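Textbook > Part Two: Describing Collections > Chapter 10
Contents Previous Next Glossary Index

Chapter 10
Writing Finding Aids for Mixed Collections

A finding aid tells a reader what a collection holds, how it is arranged, and how to ask for part of it. In earlier chapters we dealt with single items: one book, one map, one bound set of letters. Most archives don't receive their material that way. They receive boxes, and the boxes hold paper, tape, photographic prints, disks and sometimes objects, often in no order the original owner would have recognized.

This chapter uses one collection throughout. The Brondside papers came to the Broromau town archive in 17 boxes after the closing of a local seed merchant. They cover the firm's accounts, its catalogs, the private letters of two generations of the family, and a small group of sound recordings. The collection is a useful size for teaching. It is large enough to need real decisions about arrangement and small enough that a student can hold the whole of it in mind.

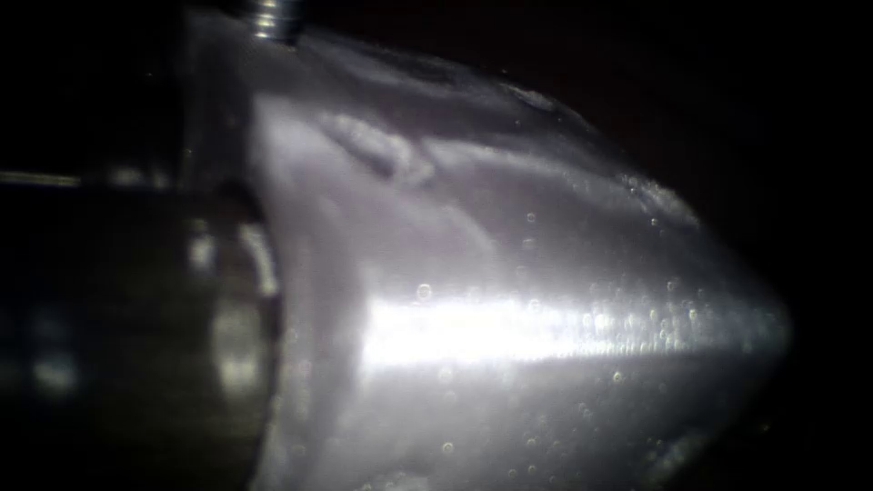
The first decision is the level of description. A collection can be described as a whole, by series, by folder, or item by item. Each step down takes more staff time. At Broromau the accounts were described by series only, because the ledgers are labeled by year and a reader can find the right one from the label. The letters were described by folder. The recordings were described one at a time, since a tape in a plain case tells the reader nothing until someone has played it.

Mixed levels of this kind are normal. Students sometimes feel that a finding aid should treat every part of a collection equally, and they spend weeks listing receipts. The better test is what a reader would need in order to request the material. If a date range will do, give a date range and move on.

The second decision is whether to keep the order in which the boxes arrived. Original order is a principle, and you will be expected to defend any departure from it. In the Brondside papers the catalogs had been filed by printer, which reflected how the firm paid its bills. The archivist kept that order and added a list by year as an appendix. The letters had no order at all — they had been swept into boxes when the office was cleared in November — and were arranged by writer, then by date.

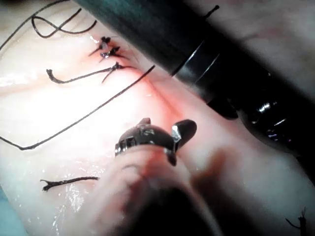

Achilleas Makris disagrees with the handling of the letters. In his view, even a careless packing order should be recorded before it is changed, since letters that lie together in a box may have been read together, and the evidence is lost once the folders are made. He would have kept a box list, however brief, and attached it to the finding aid as a note. He adds that a list of this sort for the Brondside letters would have run to 50 lines at most.

The objection is a fair one, and current practice has moved toward it. A rough box list made on arrival is now part of the intake routine at Broromau. It is not published, but readers can ask for it. Section 10.4 shows the form in use and explains how to fill it in.

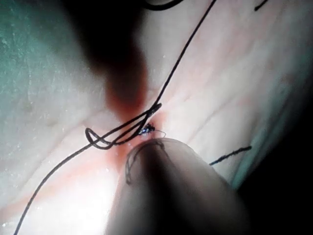
The third decision concerns names. The family used the same few first names in each generation, and the firm traded as both Tan and Gevora before it settled on Brondside. A reader searching for one name should be led to the others. This is the work of the authority record, introduced in Chapter 6. In a finding aid the authority record supplies the preferred form of the name, and the variants appear in the index with a reference to it. The Brondside index has 198 entries, many of them references of this type.

Digital access comes last. A finding aid should be complete and usable before any page is scanned, as the folder numbers will become part of the file names and are hard to change later. Where scans exist, link to them at the same level as the description. If the letters are described by folder, the link belongs to the folder.

Before reading on, look at a published finding aid from an archive near you and mark the level of description used for each series. Keep your notes, as the exercise at the end of Section 10.2 asks for them.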